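Plendar bench arm, reviewed after a working season at a color-matching lab

We run a small lab that checks dye and syrup colors for food and drink makers. Five people work the benches. Since December we have had a Plendar arm on one of them, with the two-finger gripper and the wrist camera, and I said I would write it up once the novelty had worn off. It has, so this is the review. We paid for the arm ourselves and I have no connection to the company.

The job we bought it for is moving tubes. A sample comes in, gets portioned into glass tubes, and then every tube has to go from a rack to the reader and back to a rack, sometimes three or four times if the customer wants a light-aging check. It is dull work and hard on the wrists and thumbs. Two of our people had asked to be taken off it.

Setup

Plendar says you can be running in a day. We took most of two weeks. Bolting the arm down and getting power and network to it took a morning. The rest went on teaching it where things are. You guide the arm by hand to each position, press the button on the wrist, and name the position on the tablet. The naming screen is slow and does not let you copy a set of positions from one rack to another, so you end up doing the same thing many times over. There is a workaround on the Nadodgate forum using a spreadsheet import, and if you buy one of these, look that up before you start.

The printed manual is fine for safety and weak on everything else. Phone support was polite and called back the same day both times I used it.

The gripper

The fingers are black, chunky, and close on a tube from both sides. The pads have a tight pattern of small raised bumps, and that pattern is the best part of the whole machine. We tried smooth pads from Yeo first, on the advice of the dealer, and had tubes turning in the grip whenever the glass had been wiped down recently. With the textured pads that went away.

The pads do pick up dust and dried syrup between the bumps. A soft toothbrush and warm water will clean them. We do it at the end of every shift and it takes a couple of minutes. Replacement pads come in pairs and are overpriced.

Force control is good. You set it per position, which sounds fussy, but thin-walled tubes and thick ones need different values and I would not want one setting for both. We broke 2 tubes in the first week, both with the force set by guesswork, and we have broken none in the months after. By hand we used to lose more than that.

How well it works

In the last full quarter the arm made 1,375 tube moves without anyone touching it. I keep that number because I have to justify the lease on the reader, which now gets used far more evenly through the day. What I care about more is that it does not slow down after lunch.

It is slower than a person on any single move. Eun-ji Lim can empty a rack while the arm is still thinking about the third tube. But the arm keeps going while she is doing something else, and over a whole afternoon it comes out ahead.

It has trouble with clear samples. If there is no color in the tube, the camera sometimes decides the slot is empty and skips it. We now put a dot of colored tape on the clear ones. Strong colors give it no problems at all. Glare from the overhead lights was an issue too until we moved the work area to a corner with plain light gray walls on two sides.

Wood racks work better for us than the steel ones. The steel threw reflections and the camera lost the holes. Plendar sells a plastic rack of its own that I have not tried.

What changed for the people

This is the part I was asked about most when other labs heard we had the arm, so I will give it some space.

No jobs went. I told everyone that before the order was placed, and put it in writing, and I think that mattered more than any demonstration. What did change is what the day is made of. The bench crew used to spend the first half of a shift on transfers and the second half on readings and reports. Now the transfers run in the background and the readings get more attention. We find drift in a customer's batch sooner than we did.

The less welcome change is the interruptions. The arm stops and beeps when it is unsure. Early on it was unsure a lot, and whoever sat closest ended up being its assistant. Ayuba Agbenyega had the nearest desk and got very tired of it. We fixed that with a rota, so one person per shift answers the arm and the rest ignore it. I should have done that on the first day.

There was also a question of pay. Teaching the arm new positions is skilled work, and for a while people were doing it on top of everything else at the old rate. We now pay a supplement to the two who are trained for it. If you are pricing one of these arms, put that in your budget. The dealer will not mention it.

Some things we still do by hand. Portioning is one, because the arm cannot pour to the accuracy we need. Anything sticky on the outside of the glass is another. And rush jobs with only a few tubes are quicker to do yourself than to set up. 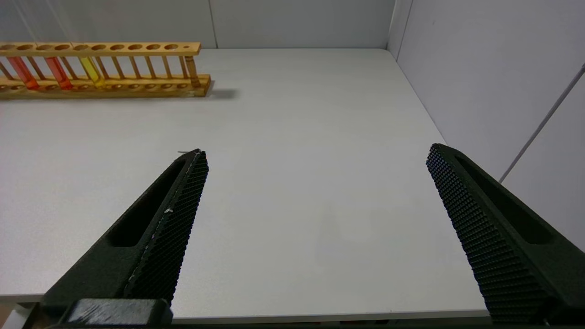
Ayuba read a draft of this and wrote back: I would be harder on the beeping. The rota helped, but you still lose your place in a report every time it goes off, and the volume only has two settings. I don't miss the transfers, though. My thumb has stopped hurting, and I'd put that higher up.

Fair enough on both. I asked Plendar about the volume and they said a finer control is on their list, with no date.

Running costs

The service plan is optional and we took it for the first year. So far it has covered one cable and one visit. Pads are the only thing we buy regularly. Power use is too small to see on our bill. Plan for the bench space as well, as the arm needs clear room to swing and we lost a storage cabinet to it.

Compared with the Plolov

We had the Plolov arm on loan before choosing. It is faster and its tablet software is much nicer, and copying positions takes one tap. Its gripper was the reason we sent it back. The fingers did not open wide enough for our larger tubes, and the wider set was a special order with a long wait. If all your glass is one narrow size, the Plolov is probably the better buy.

Would I buy the Plendar again? Yes, for a lab that moves a lot of the same glass and has somebody patient enough to teach it. For a bench doing a handful of tubes a day I would spend the money on a better chair and a second reader. I am taking one star off for the naming screen and half a star for the price of the pads.

Three and a half out of five.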